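3.2 Grasp planning and wrist perception

The Kiris planner splits each task into a reach, a grasp and a transfer. All three run in the Skestosora simulator before anything is sent to the controller. In July the reach stage was rewritten to check the whole arm against the tabletop, as the older version only checked the gripper.

Randomized table textures are switched on for every run. The color segmenter used in the first version confused red parts with red tiles, so it was replaced with a depth-based one. Shadows are rendered too, and they still affect the edge detector.
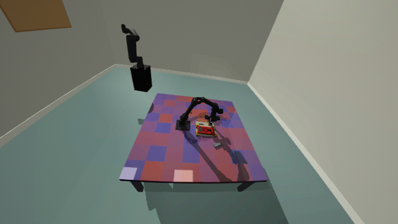
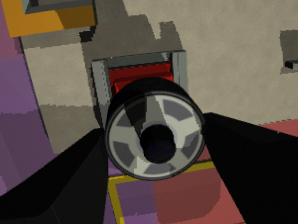
Figure 4. Simulated workcell: room view with the arm over the table (first) and close view of a round part between the gripper fingers (second).

Grasp candidates are sampled on the part mesh and scored by finger clearance. The planner keeps the best 8 and discards any that cannot be reached from the current joint state. With 50 samples per part, planning took around 11 seconds on the lab desktop. Most of that time goes to collision checks – the scoring itself is cheap.

Round parts remain the weak point. A small error in the estimated tilt moves both contact points, and the planner has no step for correcting it after the fingers close. The Dauda pose filter was tested for this but has not been merged.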